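December
By Hannelore Rüegg
14 shares | 4 comments

# Cirum: Board Reset Recordings

Data card and README for the arm recordings made at the Weluvthorpe repair and rental workshop in Warkeck.

## What is in it

Cirum holds 262 recordings of a robot arm picking up and setting down game pieces on folding boards. Each recording has the view from the small camera at the wrist, the joint positions, the gripper opening, and a short note typed by whoever was at the bench. The notes are my favorite part. Some are a single word ("fine") and some go on for a paragraph about lighting, and I've left them all the way they were typed.

We rent out board games to cafés, hotels and schools. Every set that comes back has to be unfolded, checked for missing pieces, wiped, set up once to prove it's complete, and packed again. In the busy part of winter that is 1,000 sets a month, and until this year every one of them went through somebody's fingers from start to finish. Now the arm does part of the checking and part of the setting up, and the people at the bench do the rest. I think it's the best change we've made to that room since we got proper chairs!

## Who made it

Balthasar Schnyder wrote the control software and looks after the arm. Teodora Yordanov runs the returns bench and decided what the arm would be asked to do, which mattered more than any of the code. Ingeborg Lehner and Reto Kaufmann made most of the recordings, by hand-guiding the arm with the Eberhard controller (our own name for it – it's a pair of handles and a foot pedal). I put the folders in order and wrote this.

## Folder layout

- runs/ has one folder per recording, numbered from 001
- notes/ has the bench notes as plain text, same numbers
- splits/ has the lists we use for training and testing
- calib/ has the camera and gripper calibration, redone whenever the fingers are changed

200 recordings are in the training list. 12 are in a small list called odd.txt, which we keep for trying new ideas quickly. The remaining ones are the test list. Please don't train on the test list and then write to tell us how well it went.

## How a recording goes

The person at the bench opens the board and puts it down wherever it lands. We stopped lining boards up with tape early on, and it helped a lot, because on a real shift the boards end up at an angle. The operator guides the gripper to a piece, closes on it, lifts, carries it to the right square and lets go. One pick and one place make a recording. If the piece falls, the recording stays in and the note says "dropped".

Folding boards have a seam and most of ours don't lie perfectly flat. Dark squares can be shiny enough to show reflections, and the early software sometimes took a reflection for a piece. Reto spent a whole afternoon tilting the lamp and came back with a better answer, which was to leave the lamp alone and record more reflections.

## What it changed for the people

This section is longer than usual for a data card. I asked if that was all right and Teodora told me to go ahead.

The returns bench used to be four-hour blocks of the same pinch and place. People's thumbs hurt. Two of our longest-serving staff had asked to move off it. With the arm taking the plain sets, the bench crew now does repairs: regluing felt, matching replacement pieces for color and height, fixing hinges. That work used to pile up on a shelf for months. Ingeborg has taught three people to repair hinges and is very strict about glue.

No hours were cut. That was agreed before the arm was bought, in writing, and I'd urge anybody who tries something like this to do the same and do it first. Pay went up one step for anyone trained on the controller. The bench crew can also stop the arm at any time without filling in a form, and they do.

It hasn't all been smooth. The arm is slower than a good pair of hands, and it will be for a while. The room is louder. Some people liked the old work, which you could do while chatting, and they miss it – we now run one hand-only bench in the mornings, and it's always full. I'm glad we kept it.

## Known limits

- Mostly one gripper and one style of finger. Other fingers will need their own calibration.
- Pale pieces on pale squares are underrepresented.
- The camera sits close, so the fingers cover a good part of the view at the moment of the grasp, and out-of-focus fingers are normal.
- Sets vary. Don't assume the pieces on a board belong to the same game as the board.
- Tables aren't cleaned between recordings. Crumbs and specks stay in.

## Using it

Free for research and teaching. Say where you got it, and tell Balthasar if you find a broken file. He replies fastest before 9 a.m.

## Comments (4)

**pawnshop_lou:** Love that the notes are included. Run 088 just says "lunch".

**M. Ostrander:** We rent out puzzles, same thumb problem. Was the written agreement hard to get?

**Hannelore Rüegg:** One meeting and a lot of coffee. Write to me and I'll send you our wording.

**gridwalker:** The calibration files loaded first try, thank you!
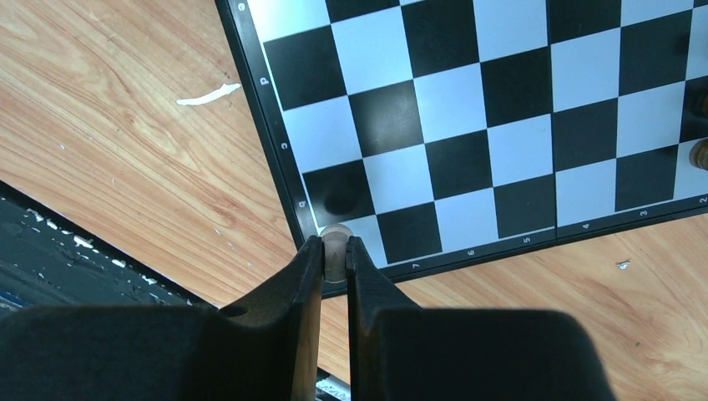
Does the bench crew need to know programming to run the arm?

Programming isn't needed. New operators learn the handles and the foot pedal from Ingeborg or Reto, and Balthasar takes care of the software.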